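ATODHOLM HOUSEHOLD SERVICES
News and announcements
For immediate release
August 9, 2026

Atodholm publishes new guidance on the care of glass tables and table cloths

Tandham — Atodholm Household Services has today published its revised guidance on wiping down glass-topped tables, together with new advice on the choice, folding and storage of the cloths used for the work. The guidance applies to the 52 shared dining and sitting rooms in the company's care.

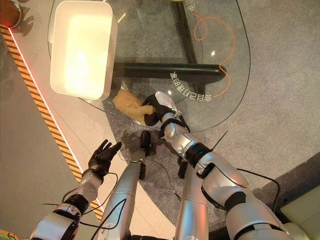
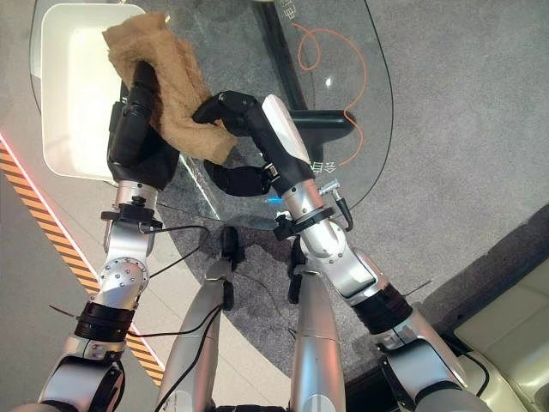
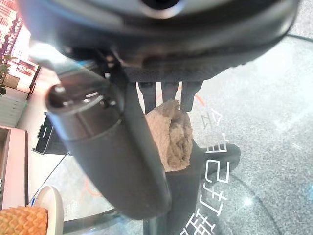
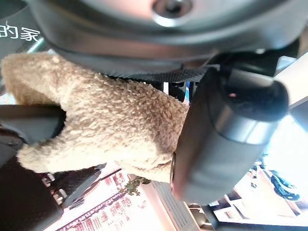 The revised text replaces a set of notes first issued to staff in March. Those notes dealt mainly with kitchen worktops and gave only one paragraph to glass. Staff in several buildings had asked for fuller advice, in particular on smears left near the rim of round tables and on marks that show only when a lamp is switched on overhead.

Under the new guidance, each glass table is to have a cloth of its own, kept in an open tray and taken away when the table is laid. A soft cloth with a raised pile is preferred for dry wiping. A flat-woven cloth may be used for spills, but should be followed by a dry one. Paper towels are no longer recommended for daily use.

"A glass table is the first thing a visitor notices in a room and the last thing many of us think to look at from the side," said Tahira Tanoli, Head of Household Standards at Atodholm. "Our staff asked for clear instructions which they could follow on a busy morning, and we have tried to keep them short."

The main points are as follows:

Clear the table fully before wiping. Trays and bins should be lifted, not pushed across the surface.

Wipe from the centre outwards and finish with one slow pass along the rim.

Where lettering or a pattern is printed on the glass, wipe lightly and do not scrape. Scouring pads must not be used on any part of the table.

Look through the glass to the base and the floor below. Dust on a dark base shows plainly through a clean top, and cables under the table should be gathered to one side before the floor is swept.

Shake out the cloth away from the table and return it to its tray. Cloths are to be washed after 24 uses or at the end of the week, whichever comes first, and without fabric softener.

The guidance was prepared by Wajid Awan and Ngân Cù of the company's training office. A draft was read by 33 members of staff, whose comments led to changes in the section on storage. The earlier draft had asked for cloths to be folded in four — a step that most readers felt was of little use with thicker cloths — and the final text asks only that they be laid flat.

Replacement cloths and trays will be supplied by Zilum under the existing agreement. Almost 110 trays are to be delivered to the buildings over the coming weeks, beginning with those in Tandham and continuing to the Georgiev residence. Building managers do not need to place an order.

Shahzad Khattak, Operations Manager, will answer questions from building managers on delivery. Printed copies of the guidance may be requested from the training office, and a large-print version is available.

Notes to editors

Atodholm Household Services provides cleaning, laundry and room care to shared housing and small residences.

The guidance covers tables with clear or tinted glass tops. It does not cover glass shelves, mirrors or shower screens, for which separate notes remain in force.

Press contact: Haris Bugti, Communications Office, Atodholm Household Services, Tandham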